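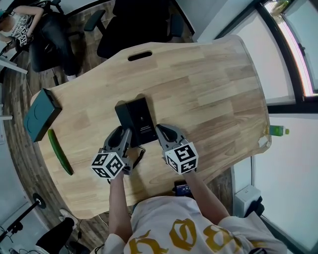 Godton Neighborhood Plan: Progress Report to the Stenadel Fund
Reporting period ending December
Prepared by Kayode Lawal, Plan Coordinator

1. Summary

The grant supports the preparation of a neighborhood plan for Godton and the adjoining district of Clurside. During this period the first round of public consultation was completed and the draft land use policies were sent to the planning department for informal comment. Work on the traffic study is behind schedule. Spending remains within the approved budget.

2. Consultation

A printed survey was mailed to all 3001 households in the plan area. We received 957 completed forms by the closing date, and a further 164 arrived late. The late forms were read and logged but are not included in the published results. The response from Clurside was weaker than expected, particularly from the rental blocks east of the rail line, and a second mailing to those addresses is planned for the spring.

Respondents were most concerned about building heights on Escobedo Street and the loss of parking behind the library. Opinion on the former bus depot was divided. A small majority favored housing on the site, while many written comments asked that part of it be kept for workshops and light industry.

3. Draft policies

Eleven draft policies have been written. The planning department returned comments on eight of them and asked for clearer wording on setbacks and on the conversion of ground-floor shops. It also advised that the proposed height limit for Escobedo Street would need stronger evidence before it could be considered for adoption. We have asked our design consultant to prepare a street survey to address this point. Comments on the remaining three policies are outstanding.

4. Traffic study

Counts at the Clurside bridge were postponed when the county closed one lane for repairs. They will be carried out once both lanes have reopened. The delay affects the chapter on streets and parking, which will now be submitted separately from the main draft.

5. Budget

Printing and postage came in $1303 under the approved amount. We request permission to move this sum to the translation line, where costs have been higher than forecast. No other changes are requested.

6. Next period

Revised policies will go to the planning department in March, followed by a public meeting in Godton at 7 p.m. on a date to be agreed with the city. The second mailing in Clurside will be sent before that meeting. A draft of the depot site policy, with both options set out, will be attached to our next report.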